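Filline Craft and Repair Room
Minutes of the September meeting

Present: Tyra Forsberg (chair), Laltar, Lanis, Ban
Start: 6.30 pm

1. Minutes of the last meeting

Agreed as a true record. The door code has been changed and everyone present has the new one. The squeaking hinge on the stock cupboard has been oiled.

2. Money

Tyra reported that the balance stands at £2350. Of this, £2000 is set aside for rent and can't be spent on anything else. The rest has to cover consumables until the new subscriptions come in. Ban has been paid back for printer paper and tape.

Lanis asked whether the drawer labels could be bought ready printed. Tyra said the cheapest she had found came to £99 for the full set with holders, and that this was too much. Lanis will print them on the machine in the office.

3. The blue desk

Laltar went over the present state of the desk by the pegboard wall. It is the one most members use and it has become a place to put things down. The keyboard box, the sticker sheets and the yellow card with the blue border have all been left out on it, and whoever sits there has to push them back to get any room.

Things on and behind the desk at present: 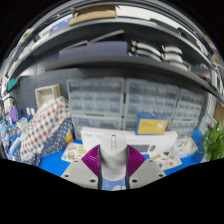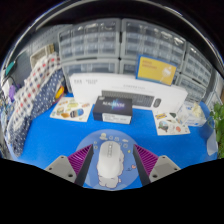
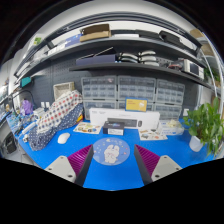
4. Decisions on the desk

a) The white mouse and one round mouse pad stay out. Any other pads go in the cupboard. Ban pointed out that people have their favourites and will fetch the one they like.

b) The large keyboard box is to be folded flat and kept on top of the stock cupboard until the guarantee runs out. Lanis will write the date on it. The small black box goes with it.

c) Sticker sheets are to be kept in a folder. Laltar thought they should stay where children can see them, as they are the first thing asked for at the family session. It was agreed that the folder can stand open on the desk during that session and go away afterwards.

d) The yellow card is to be moved to the noticeboard by the door. Tyra to bring pins.

e) The clear plastic box with the pale items in it will be emptied and sorted. Anything not claimed by the next meeting goes into general stock.

5. Small drawers

There was a longer discussion about the drawer units. Lanis would like them sorted by material, with fastenings in one column, paper goods in the next and electrical parts in the last. Ban would rather keep them as they are, as regular members know where to look. Tyra suggested trying the new order in one column first. Agreed, starting with the left-hand column. The lower rows must be kept clear at the front so that they can be pulled right out.

Laltar asked that half-used packets be closed with a clip before they go back in. Agreed.

6. Shelves and fabric

Electronic parts on the lower shelf are to be put into a lidded tub. The white instrument with the dark screen stays at the right-hand end, and members should ask before moving it.

The fabric to the left of the desk needs going through. Ban and Laltar will do this before the next family session and will put back only what can be used. The basket can stay where it is. The spotted cover is to be shaken out and refolded.

The wall outlets on that side must be easy to reach. Nothing is to be piled against them.

7. Any other business

The kettle has been descaled. Lanis asked for 2 more folding chairs; Tyra will see if the hall upstairs has any to spare.

Actions

Tyra: pins, chairs, move the card
Lanis: drawer labels, date on keyboard box, tub for electronic parts
Ban and Laltar: fabric, clear plastic box, left-hand drawer column
Laltar: folder for stickers

Meeting closed at 7.45 pm. Next meeting at the same time, with Ban to take the minutes.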